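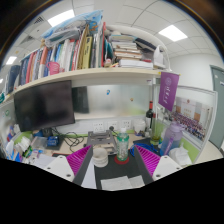
One buyer wrote in that her old cork coaster stuck to every cold bottle she picked up and then dropped off over the keyboard, and could we please sell something that stays put. Fair enough. So we do now.

Barnumik Desk Set
5/20/20
By the Tostasia shop desk

Coaster, desk mat, laptop stand. Three pieces, sold together or one at a time. For people with a cubicle and too much stuff in it.

The coaster
Round. Red is the color we keep in stock, black and gray to order. Takes a mug, a water bottle, a short glass. Raised lip so drips stay on it and off your papers. Grippy underside. Rinse under the tap, dry with a towel, done. No dishwasher please, the underside goes hard and starts to slide. Fits most bottles up to the one liter size. The big gym jugs, no.

The mat
Black. Wide enough for a keyboard, a mouse and a bottle at the side. Lies flat after a day or so out of the tube, if a corner curls put a book on it overnight. Wipes clean with a damp cloth. Coffee comes off if you get to it the same day. Ink mostly doesnt. You can write on a single sheet of paper on top of it, but press hard with a ballpoint and the paper may dent, so use a pad underneath for forms.

Do not use screen cleaner on it. Leaves a cloudy patch.

The stand
Gray metal, slotted so air gets under the laptop. Folds down for a drawer. Rubber strips where the laptop sits - check they are seated before first use, one batch in December shipped with a strip loose in the bag. If yours is missing write to us and we mail one, no charge.

Holds a normal work laptop. Older thick ones sit okay but the lid will wobble when you type, so plug in a separate keyboard. Leave a hand's width behind it for the power cord. If your outlets are low on the back wall, right at desk height, run the cord in before you push the stand back. Much easier than fishing for it after.

Sizing, quick version
Measure the clear part of your desk, meaning the part you could clear in five minutes, not the whole top. Monitor on an arm or pushed to the side, you have plenty of room. Monitor in the middle, get the mat alone and put the stand off to one side. Overhead shelf above the desk? Check the laptop lid opens all the way under it before you buy. We get returns over this one.

Cables
Not included and no clips in the box. People ask. The Honkanen cable wrap works fine with the stand legs, pack of 20, listed seperately. Get extra if you have network cable to coil up as well as power.

Price and shipping
Full set 25. Coaster alone 3. Mat and stand alone, see the listing for each, prices move a bit with the metal.
Left in stock: 285 sets. More coming from Asatano but no date yet, they are running behind like everybody else this spring.
Office orders of 20 sets and up ship in one carton, flat packed, mats rolled in tubes on the side. Tell us if your building has no loading door.

Returns
Anything unopened, send it back. Opened mats yes if clean. Coasters no, sorry, too small to be worth the postage either way.

What people ask

Does the red rub off on a white desk? No. Tested on light wood tops and white laminate, left a month.

Can I get the mat in another color? Not now. Gray was tried, showed every crumb.

Does the set come with a tray for snacks, packets, tea bags etc? No. There is a small tray in the works - same black as the mat - but no photos or price on it yet.

Will the stand scratch a wood desktop? Feet are rubber. Lift it, dont drag it.

Is the smell normal? On the mat, yes, first few days. Unroll it near a window.

Orders placed before noon go out next morning. Gift wrap not available at the moment.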